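# 双腕セル導入検討ギャラリー(シミュレーション画面より)

Praltiaの双腕セルを来期の予算に載せるかどうか、8月から社内で揉めている。営業資料のサイクルタイムは立派だが、こちらが知りたいのは、箱物を両側から持つ作業に腕を二本買う値打ちがあるかどうかだ。見積もりは本体、架台、ハンド、初期設定込みで354万円。保守は別。画面はすべてCGで、実機はまだ誰も触っていない。そこは割り引いて見てほしい。
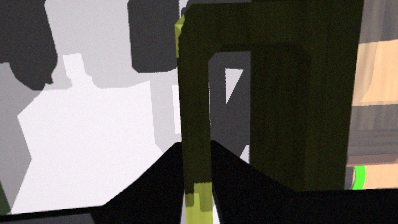 濃い緑の取っ手と黒い指先。手元の寄り。

ハンドの話から始める。見積書では「標準グリッパ一式」の一行で済まされているが、指先の材質も交換周期も書いていない。Elvilleの工場で使っている単腕機では、指先パッドが9か月で駄目になった。二本腕なら消耗品も当然二倍で、この分を本体価格の横に並べないと比較にならない。Chunhua Liangに頼んで、部品単価の一覧を請求してもらっている。返事はまだない。

次は設置場所。腕が左右に分かれて立つので、作業台の幅だけ見て「入る」と判断するのは危ない。

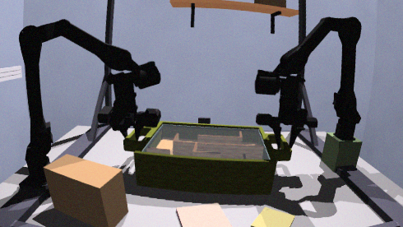
カタログの外形寸法には、腕を振ったときの張り出しが入っていない。安全柵を足し、通路を残すと、今の第2ラインの脇には収まらないと思う。床の補強と電源の引き直しも別見積もりになるはずで、営業担当はこの話になると急に歯切れが悪くなる。ついでに書くと、Dramanceの単腕機なら既設の架台に載る。地味だが、工事費がほぼ出ないのは大きい。

作業内容にも疑問がある。デモの題材は取っ手付きのトレイで、中は迷路。見栄えはするが、うちの現場に迷路はない。
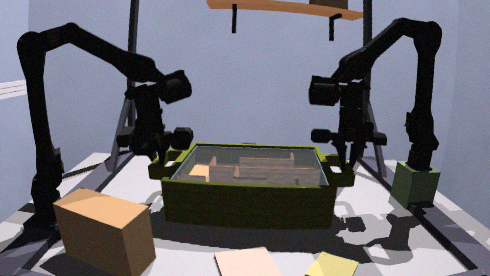
左右の腕の同期をどこまで詰められるかは、確かに購入判断の材料になる。ただ、シミュレーションの数字をそのまま生産計画に入れた前回の失敗を忘れたくない。あのときは立ち上げに15週余計にかかり、その間の人件費はどの稟議書にも載らなかった。今回は契約前に、うちの部品を使った実機試験を条件に入れたい。費用を先方が持つかどうかで、自信のほどもわかる。

最後は俯瞰。

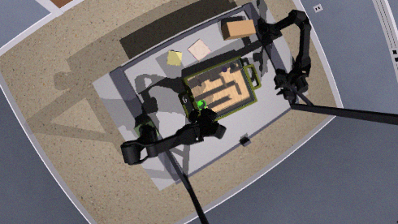

Valdemar Kirkegaardからは、疑うのは結構だが単腕機を二台買って後から同期させるほうが高くつく、制御盤もソフトも二重になる、比べるなら5年分の総額で比べてくれ、と返ってきた。

総額の表は作る。保守契約の料率とハンドの単価が空欄のままなので、埋まったらこのページに足す。それまで発注書は出さない。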